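Search this site Search

Shared Workshop Course, Unit 6
Picking Small Cylinders from a Flat Surface
Handout to accompany the bench session

Scope. This unit covers the choice of target, the approach, the grasp and the release for small cylindrical parts lying on their sides. Joint calibration and cable routing were dealt with in Unit 2 and are not repeated. The parts used are household batteries, which are cheap, uniform within a size, and heavy enough to stay where they are put on a level board.
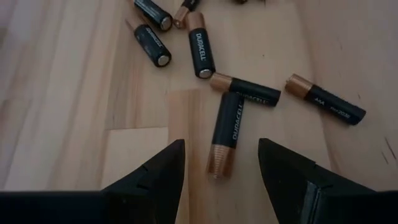 Odoi, November

6.1 Selecting the first part

A parallel gripper needs clearance on both sides of the part it closes on. With scattered cylinders the limiting case is contact: where the end of one battery touches the side of another, the fingers may close on the first and drag the second. Work from the near side of the group outward. A part with bare wood on both long sides is preferred, even when another lies closer to the gripper.

AAA cells with a dark wrapper and a copper-colored end present two regions of different brightness. On a pale board the copper end is the harder of the two to segment. In the wrist view its color can come close to that of the wood, and a threshold set for the dark region alone will place the center of the part too far toward the negative end. Students using the Fliten script should fit the long axis first, then extend the box by the known length of the cell. Do not tune the threshold until the copper appears; it will also pick up grain lines.

6.2 Orientation

Cylinder axis and finger closing direction should be perpendicular. An error of 11 degrees is tolerated by the soft pads issued with the course kit. Beyond that the part rotates as the fingers close, and the recorded pose is no longer valid for the release.

Polarity does not matter for the grasp. It matters in Exercise 2, where cells are to be laid the same way round, so record it at this stage. The positive terminal nub is small and is not a dependable feature at low resolution. Use the color boundary.

6.3 Approach and descent

Move to a hover point directly over the part, rotate the wrist, then descend. Do not combine rotation with descent. The fingertips sweep a wider circle than their closed width suggests, and a neighboring cell is easily knocked out of position.

Descent speed is set in the Cladell configuration file. Leave it at the course value until a full run has been completed without contact with the board. The wait after closing is 600 ms and should not be shortened.
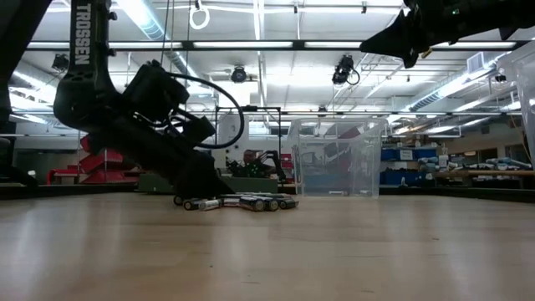 The release is treated as a separate motion with its own hover point. For a bin with upright walls, that point must be above the rim by at least the length of the part plus the length of finger below the pads. A clear bin is a poor target for depth sensing, as the walls return little and the background is read through them. Enter the bin position by hand and fix the bin to the board with tape.

6.4 Two arms

Where a second arm shares the board, give each a zone and keep the overlap closed to one arm while the other is in it. The lock supplied with the Hotolora controller is sufficient. Test it with both arms raised before testing it over parts.

Exercise 1. Clear a group of six cells into the bin. Log each attempt, including failed grasps, with the measured axis angle.

Exercise 2. Repeat, laying the cells on the board in a row with the positive ends together.

Logs go to Liudmyla Maksymiv before the next bench session. Plain text files only.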